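We use cookies to remember your preferences. Accept | Manage settings

Moving the newsletter off Stireo - notes while I still remember

Quick one, typing this at lunch. A few people asked why the newsletter came from a new address in May and whether they needed to do anything. You don't. Long version follows, for anyone with a mailing list of their own and a bill they've stopped reading.
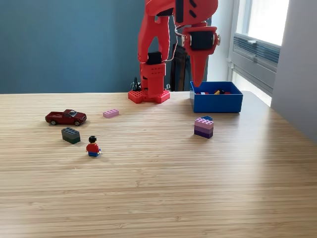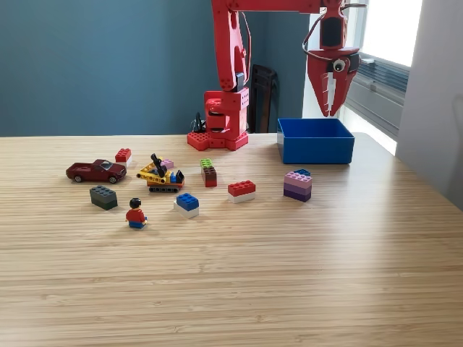
Same light tabletop, same red arm.

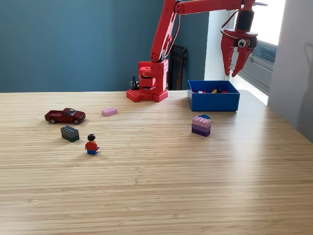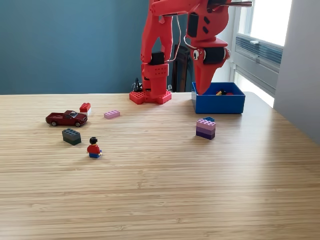 Do subscribers have to sign up again when you switch providers? Mine didn't. I exported the confirmed addresses, imported them at the new place and sent one short note saying the sender address had changed.

OK so. Background. I'd been on Stireo since the blog was mostly bread and bike repairs. Free up to 300 subscribers, great, never thought about it. Then the list crept up past that and I went on the paid plan, then the next paid plan, and one evening I'm looking at the card statement and it's 60 dollars a month. For a letter I send when I feel like it. Some months I don't feel like it. Still 60 dollars.

Looked at two others. Bachmann was cheap but the editor kept eating my line breaks and I gave up after one evening. Mukuris is plainer, almost ugly, flat price up to 2,000 subscribers. It costs 16 dollars a month. I'm nowhere near 2,000 and at this pace won't be for years. Done, sold.

The export. Stireo hides it under Account, then Data, then a tiny gray link. You get a zip with a bunch of spreadsheets in it. One for active, one for unsubscribed, one for bounced, one called "cleaned" which I still can't explain. Import the active one ONLY. But keep the unsubscribed one too and load it into the block list on the new side, so that somebody who left years ago doesn't suddenly get mail from you again. I nearly forgot this. Would have been a bad morning.

Then the DNS part. Ugh. Three records to add at the domain company. I pasted one with a space on the end and spent a whole evening thinking Mukuris was broken. Their help page says to wait up to a day for it to settle and I of course clicked "verify" every two minutes. Went to bed, it was green at 7 in the morning.

Things that did not come over:

- open and click history. Gone. Don't miss it much
- the welcome email, had to rewrite it. Old one still mentioned the Grurthorpe meetup, which stopped ages ago, so fair enough
- sign up dates. They're all the day of the import now. This one bugs me more than it should
- the archive. Stireo's public archive pages die when you close the account, so copy your old issues out first. I did them by hand, copy and paste, with the radio on. Took most of an afternoon and I found alot of typos I'd rather not have seen

Oh and the sign up forms. I had one in the sidebar, one under every post, and one on an About page I'd forgotten existed. All pointed at the old place. Search your whole site for the old form code before you cancel anything. I missed the About page and two people signed up into nowhere. Sorry to both of you, you're on the list now.

First send went out on the new setup and a handful landed in spam, mostly at the big free mail places. What helped - a boring subject line, no pictures, asking people to reply. Plenty did, which was nice, some of them I hadn't heard from since the bread days. Second send was fine as far as I can tell. I turned open tracking off so I can't tell very far.

Would I do it again, yeah, but earlier, and with the old account left running a full month of overlap. I cancelled Stireo a week in to save the next payment and then needed a thing from it. They did let me back in after a couple of emails, to be fair to them. Took teh support people a day and they were polite about it.

Still to do: fix the footer, it shows my old mailing address. Rewrite the confirmation page, which currently says "Success." and nothing else. Work out what "cleaned" means.

If you got two copies of the last letter, reply to either one and I'll take the extra address off.

14 comments | 9 shares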